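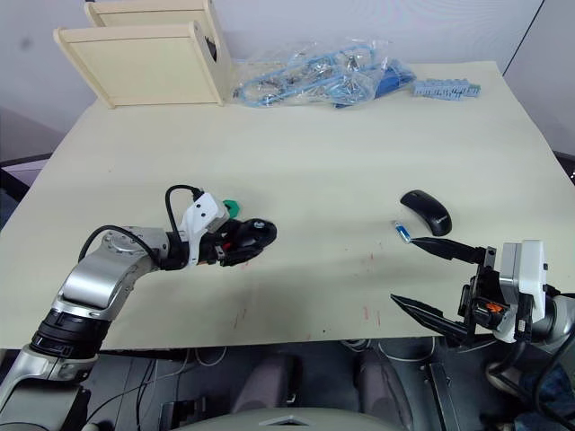
Bench two at the Skidley open day: hand on the left arm, long-finger parallel gripper on the right.

Skidley open day, quick writeup before I forget it all. Typed mostly on the train home so excuse the spelling.

Got there just after 9 am, parking a nightmare, sign-in sheet, bad coffee, decent lamingtons. Upstairs for the welcome talk (skipped the second half) then down to the manipulation benches, which were what I'd come for. We've got 5 pick stations at Jiltdale to re-tool before December and I wanted to see grippers on small awkward stuff, not foam cubes.

Bench two was the good one. Two arms, one table, different end on each. Black multi-fingered hand on the left, parallel gripper with long tapered fingers on the right. Bits to pick up: USB stick, computer mouse, a bag of blue cables I did not see anyone volunteer for. Padmavathi Raju ran it and let people have a go, ten minutes each, longer if you looked keen.

My notes, as scribbled:

Long fingers. Great reach, easy to see past. Flash drive is the hard one, lying flat it gives you next to nothing to grab and the tips want to come in dead level. Took me four goes. Lovely for thin things near other things, wouldn't trust them with weight.

Multi-finger hand. Everyone wants a turn on it. Slow to set up, more cable than I'd like over the wrist. Programming time would kill us at our volumes. Fun though.

Short chunky fingers with the textured pads. My pick. Also the one I could get a proper look into, there's an opening up top where you can see the metalwork, and a little toothed strip like a gear rack down in a channel. Red tab at the bottom end, looks like a release clip, didn't like to pull it. Wrist camera looks straight down over the housing, so you lose a fair slab of the picture to the gripper itself. You get used to it. Worth asking any supplier for a sample view before you sign anythign.
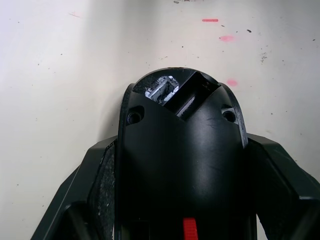 Zdzisław Malinowski reckoned we were all fussing over finger shape when pad wear is what costs you. His lot at Esine swap pads every 900 cycles whether they look tired or not, and stopped getting dropped parts once they did. Fair point, and I hadn't budgeted for it.

Prices: the pad set was quoted at $237, the long finger pair at $383. Neither includes the mounting plate, so ask. No one would give me a number on the hand, draw your own conclusions.

Best bit of the arvo was the curved-part test. Close on the mouse from both sides, back half, where the shell rounds off. Fingers come in at an angle so they make a V, and you want both pads on at the same height or it'll try to twist. Slippery shape, scuffed plastic, much closer to our real parts than anything in the brochure. One pad had a nice crisp crosshatch, the other side looked well used and dusty. Would of liked to try it with a fresh pair.

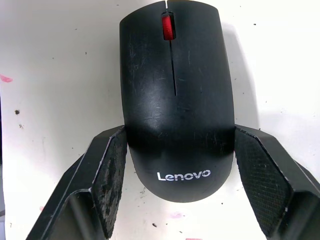 Controllers and the Kamath stand

Short section, I was running out of time. Kamath had a pendant and a tablet side by side, same jog task on both. Pendant wins with gloves on. Tablet nicer for editing waypoints, hopeless for the e-stop reach, which sits too far off to the side. Lavanya D'Souza has promised me the manual, will post when it lands.

Missed the welding cell completely. Doors shut at 4 pm.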